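Filed under: home care, small stuff
Updated in February

# Keeping glasses clean at home, and which tips I don't believe

Eyeglass care attracts a lot of bad advice, most of it copied from one page to the next. I've worn glasses every day since grade school and have tried nearly everything below on old pairs before letting it near a good one. Where I haven't tested something, I say so.

## Washing

Rinse first, always. Dust is gritty, and rubbing it around with a dry cloth is how many lenses get their fine scratches. Use lukewarm water. Hot water is hard on coatings, and I have one cloudy pair from a careless week at a rental cabin that makes me believe it.

Then one small drop of plain dish soap on your fingertips. Plain means no lotion and no "hand care" formula, which leaves a film you'll spend the next hour trying to wipe off. Rub both sides of each lens, the nose pads, the bridge and the whole length of the arms. The arms collect skin oil and hair product and pass it back to your fingers, then to the lens.

Rinse again and shake. If your tap water is hard, dry the lenses right away or you'll have spots.

## Drying

A clean microfiber cloth or a clean cotton towel that has never met fabric softener. I keep hearing that a T-shirt is fine "if it's soft." Softness isn't the problem. It's whatever the shirt picked up since breakfast.

Paper towels: people argue about these. I don't use them, and I can't prove they did any harm back when I did.

Wash the cloth too. By hand or with a light load, no softener, no dryer sheets, hung up to dry. A cloth that lives loose in a coat pocket for a month is a crumb collector.

## Sprays

I bought a bottle of Fletemix lens spray on the strength of a label promising 200 cleanings. I quit keeping a tally at 41, with the bottle well past half empty. Maybe I'm heavy on the trigger. It cleaned about as well as soap and water, and it was handy in the car, so I'd call it a convenience and leave it there.

Homemade mixes are everywhere. Skip anything with vinegar, ammonia or window cleaner in it unless whoever sold you the lenses says the coating can take it. "I've done it for years" usually comes from someone with uncoated lenses, or someone who hasn't looked at them under a lamp.

## Scratch "repair"

Toothpaste, baking soda paste, car wax, furniture polish. I tried the first three on a retired pair.

- **Toothpaste** turned one scratch into a dull patch.
- **Baking soda** did the same, only slower.
- **Car wax** hid the scratch until the next wash and gave every street light a halo.

I didn't bother with furniture polish. A scratch is missing material, and an abrasive paste can only take away more. If the scratch sits where you look, price a new lens.

## Fog

Shaving cream, a cut potato, bar soap rubbed on and buffed off. Bar soap worked for me on a cold walk and was useless over a pot of pasta. The potato did nothing I could see, apart from the starch. Anti-fog wipes from Lutasum did better than either, though "all day" on the packet was closer to one morning. Check that your lens coating allows these products, too. Some don't.

## Loose screws

A small screwdriver kit costs little and will get used. Work over a light-colored towel with a raised edge, such as one folded over at the sides, so a dropped screw has nowhere to roll. Turn until snug and stop. If it keeps backing out, a tiny touch of clear nail polish on the screw head holds it well enough. Super glue will hold it too, permanently, and then your optician gets to drill.

Don't bend a frame to fit unless you'd be fine losing it. Plastic wants gentle heat and practice, and the hair dryer videos leave out the pairs that snapped.

## Storage

Hard case at night, lenses up if they're going on a shelf. Never the dashboard in summer. I use a Gundeck tray by the door, the kind with a felt lining, and I'm not convinced it does anything a saucer with a cloth in it wouldn't. The felt needs vacuuming, which the saucer never did.

Drawers are fine if the glasses are in a case. Loose in a drawer with keys and batteries, they might as well be in a rock tumbler.

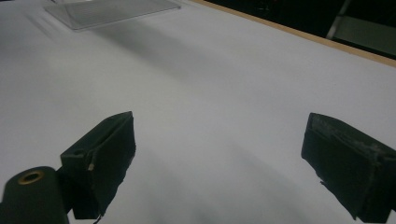
As for ultrasonic cleaners, I've only borrowed one. It got the gunk out from around the nose pads, and so does an old soft toothbrush with soap on it, as long as you keep the bristles off the lens.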